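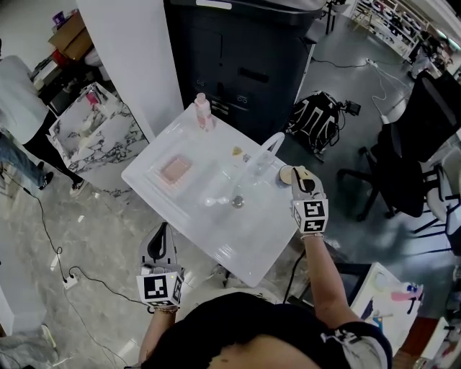 KIMBRIDGE, February. Minutes of the hand demonstration group, Sunday, 2:00 p.m. Damilola Ekpo in the chair. Last meeting's minutes approved with no changes.

1. Sink task. Ekpo reported 200 demonstrations recorded with the hand-held grippers. Of these, 188 passed review. The other 12 lost tracking on one of the marker cubes and will be redone. Agreed that the demonstrator keeps both cubes turned up toward the head camera when reaching near the faucet.

2. Small lids. Closing the jaws on a round lid is still slow for new people. Each will get 14 practice tries before recording starts.

3. Soap and tray. Herrera asked that the soap start in a different spot on each run. Agreed.

4. Target. Vulside wants 3,000 demonstrations across all sink tasks. No end date set. Ekpo to send them a schedule.

5. Other business. Spare jaws have been ordered from Bratier.

Meeting closed at 2:50 p.m.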